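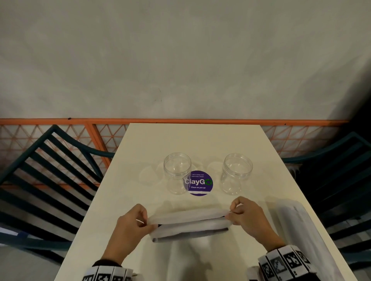
Linen folding moves to the terrace at Grimen

The Grimen guest house has moved the hand folding of its table linen out of the basement laundry and on to the terrace, where staff now work at a cream rectangular table between two slatted chairs. The change took effect on Thursday.

The laundry's own bench was removed in June to make space for a second drying cabinet, supplied by Grernovex. The cabinet stands 84 cm wide and left no clear surface long enough for a tablecloth.

Vesna Tomić, who runs housekeeping, said the table needed no alteration. Napkins and small cloths are folded by one person, standing at the near end. Full tablecloths still take two people and are folded lengthwise first, then in thirds, so that the centre crease falls in the same place each time.

The house holds 2386 pieces of linen in circulation, of which 663 are tablecloths. The remainder are napkins, tray cloths and runners. A normal weekday brings 800 pieces back from the wash — weekends are handled by Atanasov, the outside laundry, under a contract that has not changed.

Folded linen is stacked by size and returned indoors before six in the evening. In rain the work goes back to the breakfast room, once service has finished.

Stock labels will be replaced later in the season with a sewn type made by Listine. Pieces with the old printed labels remain in use until they are withdrawn for wear.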